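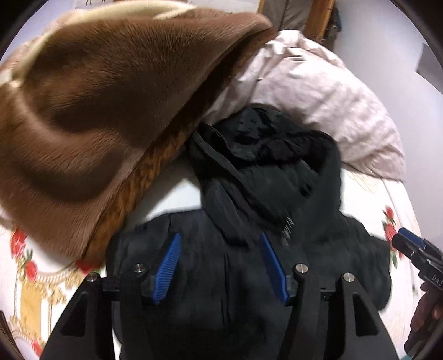
How do you fold a hooded jacket so the hood doesn't end up as a lump on top of the pile?

Lay the jacket flat with the front facing up, fold the hood down over the chest, then bring each side in to the middle with its sleeve laid straight down. Fold the bottom half up over the hood last. The hood finishes on the inside and the bundle stays level enough to stack.

Pluvell Folding Notes

README, last updated 29/03/2025

What this is

Pluvell Folding Notes is a collection of written instructions for folding clothes and bedding at home, using a bed as the work surface. There are 488 notes in the current release. Each note covers one item, from the way it is laid out to the way it is put away. The notes are plain text and can be printed.

The bed was chosen as the surface for the whole collection. Most of the homes that contributed don't have a table big enough for a doona cover or a winter jacket, and the bed is where the washing gets dumped anyway. Instructions written for a table or an ironing board were left out.

What's in it

Garments: jackets, jumpers, T-shirts, trousers, shorts, skirts, pyjamas, singlets, socks. Hooded garments have their own folder.
Bedding: flat sheets, fitted sheets, pillowcases, doona covers, quilts, plush blankets, throws.
Not included: towels, tea towels, curtains, anything that goes on a hanger.

The notes came from 14 households. Some sent in two or three items and one sent in nearly its whole wardrobe, so that household's habits show up more than they should. Its notes have the prefix BUS and are from the Busach folder. The other folders are called Kramer and Demis. The folder names have no meaning beyond keeping the batches apart.

Fields

item: the everyday name of the thing, e.g. hooded jacket
colour: as given by the household
surface: what the item was laid on, usually a sheet, sometimes a bedspread
other_bedding: anything else on the bed at the time
layout: how the item is placed before the first fold
steps: the folds, in order
storage: drawer, shelf, basket, suitcase or under-bed bag
remarks: anything else, often blank

Notes on the colour and surface fields

Colour is free text. "Black", "charcoal" and "off-black" all appear and have not been merged. If you want to group them, do it in your own copy.

The surface field matters more than we expected. A black jacket on a white sheet with red flowers is easy to check: the outline is clear and a sleeve that has bunched up shows at once. Dark clothes on a dark bedspread are harder, and a few households now spread a light sheet down first. Where that was done it is in the remarks.

Notes on other_bedding

Beds were not stripped or made before the folding. A brown plush blanket bunched at one side or a rumpled pile of pale bedding is normal, and should be entered in this field in a few words. Don't tidy the bed for the sake of the entry. If the blanket has to be moved to get the sleeves flat, put that in as step 1.

Thick jackets and blankets

The steps for thick items were rewritten for this release. The old version said to fold in thirds, and too many contributors found the result wouldn't fit in a standard drawer. The new version says halves, then press out the air with both forearms. For plush blankets, fold with the pile on the outside. If the blanket has a border, line up the border edges before the first fold and ignore the corners until the end.

Zips should be done up before folding. Press studs can stay open. Check pockets.

Known problems

70 notes have no storage field. They are still usable for the folding steps.
Fitted sheets have three competing methods and we have kept all of them.
"Throw" and "blanket" are used for the same thing in the Demis folder.
Left and right in the steps mean the left and right of the person standing at the foot of the bed. In 47 of the older notes they mean the left and right of the garment. These are marked LR-OLD in the remarks.
Children's sizes are under-represented.

Using the notes

You can copy, print and change the notes for home use, op shops, share houses and classes. If you pass on a changed version, keep the item name and add your own line to the remarks so people can tell it from the original. Please don't sell them as a booklet.

Adding a note

Use the blank file in the main folder. One item per file. Write the steps in the order you do them, using ordinary words, and leave out anything you only do sometimes. Rain jackets and ski jackets are the main gap at the moment and will be looked at first. Notes received before the end of April will go into the next release.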